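Istwood / Desk Care / Brushes

Dullo Keyboard Brush

Hand brush for dry removal of crumbs, dust and hair from desktop keyboards. Supplied dry, without fluid. Sold singly or by the carton.

Item name: Dullo Keyboard Brush
Color: pale yellow-green
Bristle length: 13 mm
Carton quantity: 100
Sizes: 2 (Standard, Narrow)
Wear test: 4,000 strokes on a keyboard test panel, no bristle loss recorded
Distributor: Standero

Suitable keyboards

The brush is intended for full-size and compact keyboards with separate keycaps. It works on both raised keys and slim, low keys. The Standard size covers most of the main key block. The Narrow size is for small gaps around the arrow keys and for the strip above the function row, where media keys and indicator windows tend to collect dust along their edges.

White and cream keyboards should be brushed before any wet cleaning. Loose debris left between the keys turns to paste when a damp cloth is used. Yellowing of old keycaps is a change in the plastic and will not be removed by brushing.

Keyboards stay on the desk for cleaning. Hold the board at both ends before turning it over, and leave enough slack in the cable to lift the back edge.

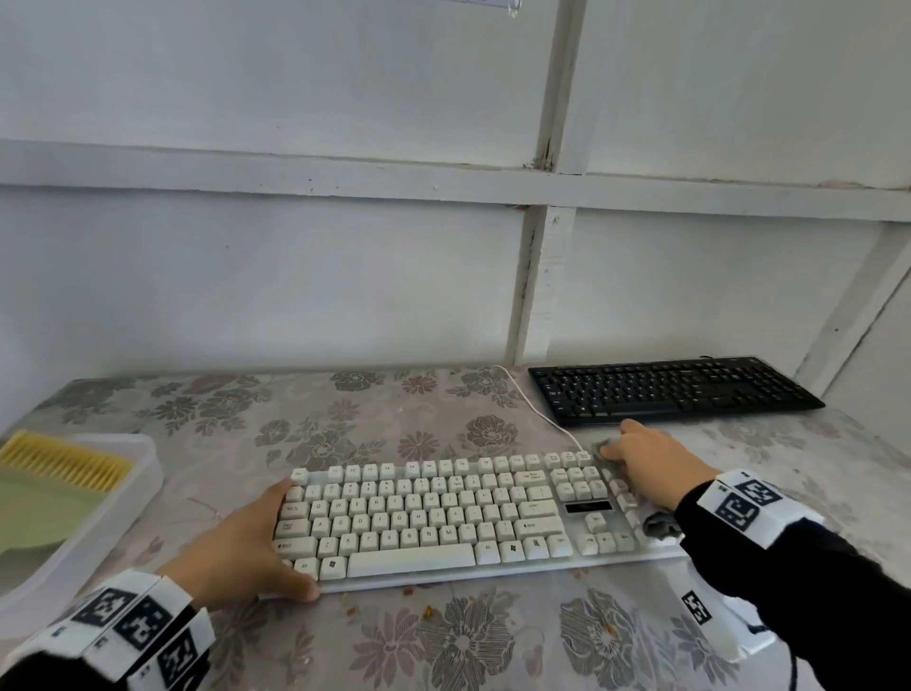

Directions for use

1. Shut down the computer or unplug the keyboard. Wireless models: switch off or remove the batteries.
2. Turn the keyboard over and tap the back lightly. Sweep the fallen crumbs off the desk.
3. Set the keyboard right side up. Hold one end with the free hand so that it does not slide.
4. Place the bristle tip in the gap between two rows. Draw it toward one end of the board with light pressure.
5. Repeat for each row, always in the same direction.
6. Brush the numeric keypad last, moving from the top row down.
7. Turn the keyboard over again and tap out what has come loose.
8. Wipe the keycaps with a barely damp cloth. Allow to dry before reconnecting.

Stains that have dried onto a keycap may need the cap removed and washed. Check the keyboard maker's instructions first, as some caps are not meant to come off.
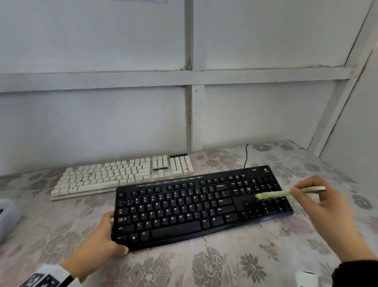

Dullo brush on the numeric keypad of a Logitech K200, left hand steadying the near left edge.

Notes on pressure

Heavy pressure bends the bristles flat and pushes dirt under the caps. If the bristles spread wider than the gap, reduce pressure or change to the Narrow size. On slim keyboards the gap is shallow and only the ends of the bristles should enter it.

Care of the brush

Tap the brush clean after each keyboard. Wash in lukewarm water with a drop of dish soap, rinse, and dry with the bristles facing down. Do not use solvents. Do not place in a dishwasher. A brush that has been used on greasy surfaces should be kept separate from those used for desk equipment.

Replace the brush when the tips remain bent after washing. In offices where it is used daily, this is nearly always within a year.

Not recommended for

Laptop fan openings
Open circuit boards
Keyboards under a fitted silicone cover
Coated screens

Ordering

Single brushes ship in a paper sleeve marked with the size. Cartons contain one size only. Mixed cartons are not available. The Narrow size is out of stock until June; orders placed before then are held and shipped in the order received.

Trade accounts: Wakana Sugawara, Standero
Technical questions: Neville Blackburn, Istwood

Related items

Dullo Keycap Puller
Dullo Lint-Free Cloth
Istwood Desk Mat, plain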